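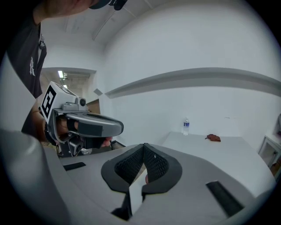 Charcoal shirt with the white R, on the left

Washing a dark shirt with a big white letter on the chest?
Asked by Evanthia Ververidis, Justulthorpe
Laundry and Clothing | 1,557 views

Hi all, hoping one of you clever people can help before I wreck something. We had a batch of shirts printed up for our family reunion in March, dark charcoal with a fancy curly R in white on the chest (the R is for Riverbend, the street my nan grew up on, long story!). They came up beautifully and everyone has been living in them ever since, which is lovely, but now I've got a pile of them in my laundry and I'm nervous about the lettering. The print feels a bit rubbery if you run your thumb over it. I've already had one go slightly grey after I put it through with some new jeans, my own silly fault.

What I'd like to know is what temperature to use, whether I can iron them at all, and if there's any hope for the grey one. The tag inside has a little tub symbol and the rest has rubbed off. One more thing, my cousin wears a strap with a clip on it down the front of his shirt most of the day, and I wonder if that rubbing near the letter will do any harm over time?

Thanks in advance, and sorry for the essay.

3 answers

Teodora Atanasov
Oh, I do love a reunion shirt! I did screen printing out of our garage in Mistness for years, so I've washed more of these than I care to remember. Turn them inside out and do a cold wash, or 20 degrees if your machine insists on a number, with other darks that have already been washed a few times. Go easy on the powder and leave out the fabric softener altogether, as it can get under the edges of that rubbery sort of print and start it lifting. Dry them on the line in the shade, still inside out, pegged at the hem.

You can iron them, but only from the inside, on a cool setting, with a tea towel laid between the front and the back so the letter doesn't stick to itself. Never straight onto the R, please!

For the grey one, try dabbing the letter with a bit of plain dish soap and an old soft toothbrush, lukewarm water, tiny circles. Dye from jeans is a stubborn thing and you may only get it partway back. I wouldn't worry about the strap unless the clip has a sharp edge.

Edin Petek
just chuck em in with everything else mate, mine have been through the wash heaps and you can still read them

Evanthia Ververidis (asker)
Thank you Teodora, you're a gem. Toothbrush worked a treat on the curly bits, the wide part of the letter is still a touch grey but I can live with it. Edin, you're braver than me!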